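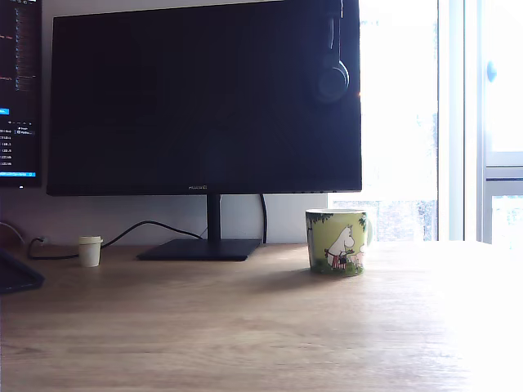

Background Noise and Reading in a Shared Study Room
Project report, Stesterent Evening College
Dalia Venckus and Jaanus Kairys
22/11/2018

1. Introduction
Many students at our college read with music on. Others say they can't take in a page unless the room is silent. We wanted to find out if background sound changes how much people remember from a text. Our advisor, Kaja Koppel, suggested we keep the study small and test only one kind of reading.

2. Method
We asked first-year students to take part, and 66 of them finished both sessions. Each person read 2 articles of up to 2,000 words. One was about the history of canals and the other was about how paper is made. One article was read in silence and the other with instrumental music playing through headphones. Half of the group had the music first.

Everyone set their own volume before starting and could not change it afterward. After each article there was a short break, then a written test. Baiba Kļaviņa marked all the tests and did not know which ones came from the music sessions.

3. Results
The average score was 70 percent in silence and slightly lower with music. The gap was small, and several students did better with music than without it. Students who said they always study with music showed almost no change. The largest drops came from people who said they never do.

The canal article got higher scores in both conditions. We think it was easier, although we had tried to match the two for length and sentence difficulty.

4. Problems
The heating in the Pesten building makes a low hum, so our silent sessions were not fully silent. We did not measure it. We also used only one playlist, with no singing. Valdis Kivi pointed out that songs with words might give a different result, and the older studies we read mostly agree with him.

5. Next steps
We would like to repeat the test in the spring with songs that have lyrics, and with a third article in place of the canal one. The test sheets and the marking guide are in the department office for anyone who wants to use them.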